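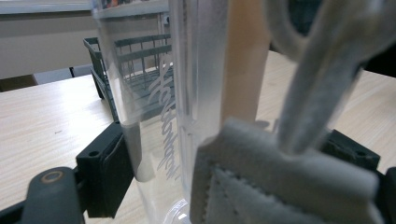 Last changed: 2024-04-20

Printed lettering on a clear container is a mistake, and I think people who buy them for a kitchen should stop paying extra for it.

The tall one on my table has a line of gray cursive running down its side. Turn it around and the same line shows through the plastic backward. On a shelf, half of my containers end up facing the wrong way, so half the writing is backward. I have stopped turning them.

My larger complaint is that the writing is permanent and the contents are not. A container holds rice in the winter and dog biscuits by April. If I want to know what is in it, I look through the wall, and a thick, slightly frosted wall makes that hard enough without words on top. Ridges down the side bend whatever is behind them. I can tell flour from lentils through plastic like that, but I can't tell flour from powdered sugar, and I have ruined a gravy that way.

A strip of masking tape and a pen fixes this. Tape comes off. It can carry a date. It can say "self-rising, use first," and no printed container I have seen says that.

Veronika Ruchti, who shares the pantry shelves with me, disagrees. She thinks tape looks like a church basement and that a matching set keeps people from cramming half-open bags back onto the shelf. She has a point about the bags. Since we moved to containers there are fewer spills, and I give the containers credit for that. I don't give the lettering any.

Tall ones deserve a separate word. They save shelf space and they are fine for spaghetti. For anything I scoop, they are a nuisance, because the last 2 inches sit at the bottom where my hand won't go. I end up tipping the container over the counter and sweeping up afterward. A short, wide tub with straight sides holds as much and empties cleanly.

If I were starting over I would buy plain, smooth, wide containers, all with one size of lid, and a roll of tape. I'd keep 3 tall ones for pasta and leave it at that.

Filed under: Home & Pantry, Opinion

Related
Leopold Steiner: Keep the Flour Bag
What Goes on the Top Shelf
Tarık Baysal on Drawers Without Dividers
Lids That Fit Nothing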